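Blog > Household > Clothing Storage

Folding heavy knits flat: notes on depth, thickness and where the collar goes

The wardrobe rebuild is finished except for the drawers. The carcass is a Skarkow unit, bought used, and the shelves sit on the pins it came with. I measured the clear height between shelves at 300 mm and the inside width of each drawer at 220 mm once the runners were in. Those two figures decide most of what follows. Anything folded wider than 220 mm rubs on the drawer side, and a stack taller than 300 mm cannot go on a shelf at all.

Thin shirts are a solved problem. I fold them in thirds and stand them on edge, 16 to a drawer, and they stay put. Thick tops do not behave the same way. The fabric resists the second fold, the layers slide against each other, and a stack of 5 leans before it reaches the shelf above. I tried standing them on edge in the same manner as the shirts and gave up after a week.
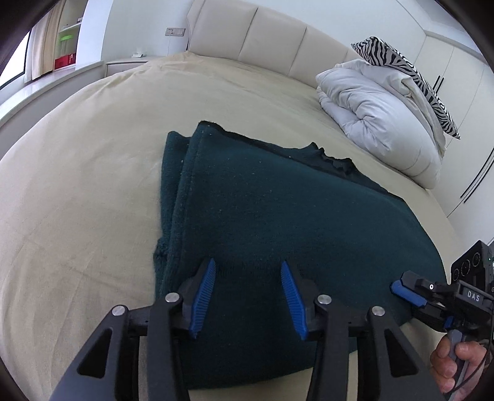
Thick fabric has to be folded fewer times and with wider panels. Each fold doubles the layer count, and on a fleecy garment the bulk collects at the crease. My working limit is three folds in total: sleeves across the back, one side in, hem up. The under layer also tends to creep out past the top one. It can be seen on the left of the teal piece, where a brighter strip of the lower layer shows beyond the upper. On a shelf that strip is a cosmetic matter. In a drawer with 220 mm of width it is the part that catches. Farther down the same side the fabric has bunched, and a bulge like that is worth pressing out by hand before the next fold, while it is still one fold deep.

Lint is a separate issue. Dark fuzzy fabric shows every pale speck, and the specks get pressed in if the garment is stored under weight. I go over both faces with a lint roller before folding and the outer face again afterward. I have used a Darner roller for this since July. The sheets tear cleanly and the handle is too short.

Collars need a decision of their own. A plain crew neck can go anywhere in the fold. A mock neck, and more so one with a ruffled rim, should end up on the outside and at the top, with no layer pressing on it. I put these at the top of the stack and accept that the stack order is then fixed.

For the starting position I use the bed. The desk is too narrow for both sleeves at full length, and a sleeve that hangs off the side pulls the shoulder out of line. The sequence is the same each time:

Body face up, hem toward me. Sleeves drawn out straight. Waist smoothed from the center outward. Then the whole thing turned over for the first fold.

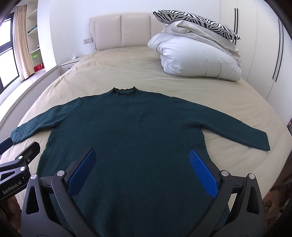

Green mock-neck sweater laid out flat, sleeves straight, before folding.

Two items are still open. The Benmoussa dividers I ordered are the wrong depth for the lower drawer and will have to be cut down or returned. I have also not settled on a place for the spare duvet, which takes more volume than all the knits together and will not compress to shelf height. Prurnarham sells a flat under-bed box that might take it. I need to measure the clearance under the side rail first.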